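One Arm, One Counter: Living With the Varik Kitchen Kit

The Varik kit from Arkico arrives in two cartons and costs $3,000. For that you get an arm, a clamp for the countertop, a pair of soft white fingers and a year of software updates. A version without the wrist camera sells for 1,618 dollars, but most of the useful skills need the camera, so I would skip it.

Setup took me an afternoon. The clamp wants a thick, square edge, and my counter has a rounded one, so I ended up buying the $300 bracket. After that, the arm calibrated itself without trouble.

Arkico sells the kit as a helper for tidying up. It puts away cups, moves dry dishes to a shelf and clears cutting boards. Cups went well. Boards were harder. They are flat, they lean against things, and there is only one good place to take hold of them – the edge.

"Thin, pale things near a plain wall are what we spent most of March on," says Aurelio Sotomayor, who leads gripper design at the company. "The camera has to find the edge before the fingers close."
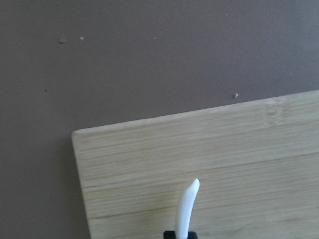

Bamboo boards gave it less trouble than glass ones, which it often refused to try. When it does refuse, the app says so and waits for you to move the item.

The closest rival is the Coutinho arm from Darkell, at $1,169. It is quicker, but its hard fingers left marks on two of my mugs. Varik's fingers pull off for washing and snap back on in a few seconds. Spare sets are sold through the Arkico store.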